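Guarding and Site Security, Unit 4: Handover and the Incident Log
Course notes, updated 21/08/2022

Okay, so last time we did access control and I promised we'd get to paperwork. I know, I know. But if you work a front desk or a gatehouse for any length of time, the log is going to matter more to your working life than your radio, so stay with me.

I'll use the Belelura site all the way through, the one with the loading dock and the two lobbies. If you missed Unit 3, the floor plan is in your packet. Grilach holds the guarding contract there and Skulum looks after the cameras and alarms, so you've got two firms writing things down about the same building (and you can guess how well that goes).

What goes in an entry

Time first, always, on the 24-hour clock. Then where you were, what you saw or heard, what you did, and who you told. Leave out what you think it meant. "Man acting suspicious at dock" tells the next shift nothing. "Man in gray jacket tried dock door twice, walked toward parking lot" gives them something to work with! If you make a mistake, draw one line through it, initial it, and write the correction next to it. Please don't scribble things out.

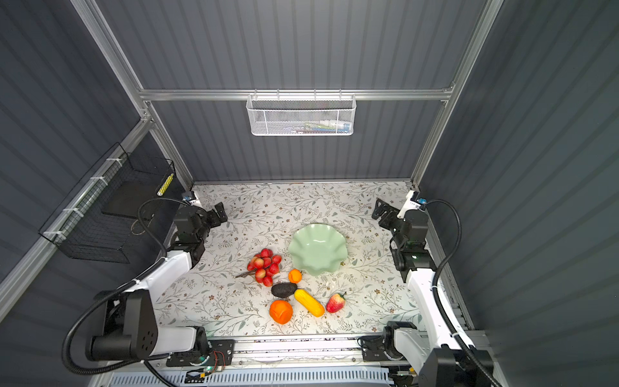 One reader of the June version wrote in to say that on her site the supervisor tidies up the entries at the end of each shift, so what's the harm in a messy first draft? I get why people do this, and I did it myself for years. The trouble comes when somebody asks for the original. A tidy log with one person's handwriting on every page looks made up, even when every word of it is true. If a supervisor wants to add something, that's a new entry with a new time and their own initials.

The handover itself

Give it five minutes, face to face, both of you standing at the desk with the log open. At Belelura the outgoing officer reads out anything still open: doors on bypass, keys not back yet, contractors still in the building. The incoming officer counts the keys before signing. Count, then sign — I've watched so many people do it the other way around.

We had a good one at the Lozano warehouse. Four contractors were signed in, two were signed out, and the night officer took over without asking. Then the fire alarm went off and he had to tell the fire crew he didn't know how many people were inside. Everyone was fine, they'd left by the side gate, but it was a long night for him. 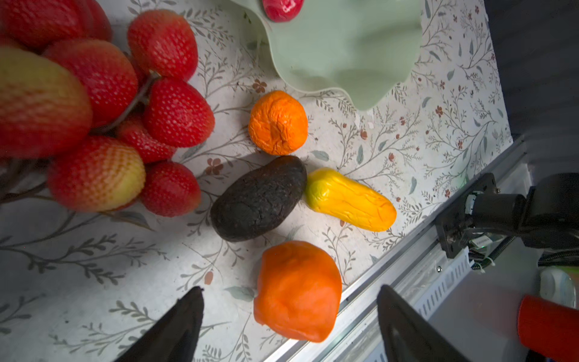 Open items get carried forward every shift until somebody closes them, and closing means writing down how. "Door fixed" is weak. "Dock door lock replaced, tested, bypass removed" is what you're after. If Skulum's engineer did the work, put the job number in too, so the two sets of records can be matched up later.

For next time

Read the sample log in your packet and pick out the entries you couldn't act on if you were the next officer coming in. Rewrite two of them using only what's on the page, no guessing — and bring your rewrites along, we'll swap them around the room. Unit 5 is radio procedure, so dig out the call sign sheet as well.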